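I caught up with Souad Ramadan on 16/07/2025, in the middle of packing, and she told me to grab a chair and keep talking. Souad puts together snack baskets for people who've just moved to Wollden, and has done since March three years ago. Her kitchen smelled of coffee and cardboard. I loved it immediately!

"I started because a neighbour gave me a lasagna when I moved in," she said. "I can't make lasagna. I can fill a basket."

And she can. She's up to 100 of them now, most delivered on foot (her colour-coded street map is on the fridge, and she's very proud of it). I asked what goes in first and she didn't have to think.

"Flat things, then anything with a bit of puff in it. Mini brownies are always a favourite. I used to bake them myself, but I had 12 trays on the go one night and I said never again. Bought ones travel better and they've got the ingredients printed on them, so people with allergies can check."
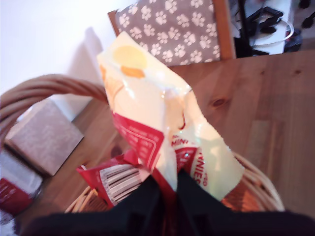 *Mini brownies and a wicker basket on the pine table.*

The baskets themselves come mostly from op shops, and she's fussy about handles. "Pick it up and give it a swing. If it creaks, put it back." Her friend Kevin Ní Mhurchú once bought her three in one go from a garage sale and she sent two back with him, which he still brings up.

I wondered whether people ever return the baskets. Some do, she said, and a few come back full. Raphaël Huet, who lives two streets over, filled his with lemons and left it at her door.

"So then I had to learn to make marmalade," she said, reaching for the tissue paper. "It was terrible. I gave him a jar anyway."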